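The Last Unread

Posted in March by Florian Besson

At ten to eight in the morning, Knut Kröger had 492 unread emails, and he was thrilled about it.

It had been over four thousand at Christmas! He had told everyone on the second floor at Trustmont, and most of them had been very kind about it. Now he sat down with his coffee, cracked his knuckles and opened Pasora, the mail program he loved more than some of his cousins.

"Down to nothing by five," he told the plant.

He began with the newsletters. Out went the cheese club, the other cheese club and a weekly bulletin from a canoe shop in Turnley he had visited once to get out of the rain. He made a rule for receipts and a rule for anything with "gentle reminder" in the subject line, and then – oh, this was the good bit – he pressed the button and watched 90 messages slide off into their folders all at once. He did a small drum roll on the desk.

By eleven he had found a birthday greeting from his sister, two years old, and answered it warmly. She rang straight away to ask if he was ill.

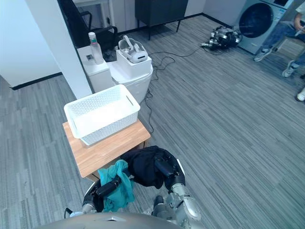 The Gautier Thread

After lunch there was only one thing left worth fearing, and it was the Gautier thread.

It had begun as a question about a meeting room. There were 70 replies in it now, some in green type, and people had been added who had since left the company, married or moved to Portugal. Knut had muted it, starred it, snoozed it and once printed it out. He put on his good headphones and started reading from the very first message.

What a story it was! There was a quarrel over a projector in the middle, and a truce, and a really lovely paragraph about parking from a man in accounts who signed himself only "G." Knut laughed out loud twice. Near the end he came to a line addressed to him.

"Knut, does the big room suit you? We'll hold it until you say."

He looked at the date. He looked across the corridor at the big room, which had stood locked and dark since the autumn before last, with a card taped to the door saying RESERVED.

He typed, "Yes please, suits me very well," and pressed send.

The number by his inbox went to zero. He had just lifted both arms over his head when it went to one, then to 4, and somewhere down the corridor a key turned in a lock.

Comments

inkwell_jo: The cheese club AND the other cheese club! I'm in both, I think.

Marged: We had a thread like that at my old place, only ours was the fridge. Loved this.

tobyreads: Is G. coming back in the next one? Please say yes.

More short fiction

Out of Office
Reply All, Reply None
The Woman Who Kept Her Drafts
A Signature in Green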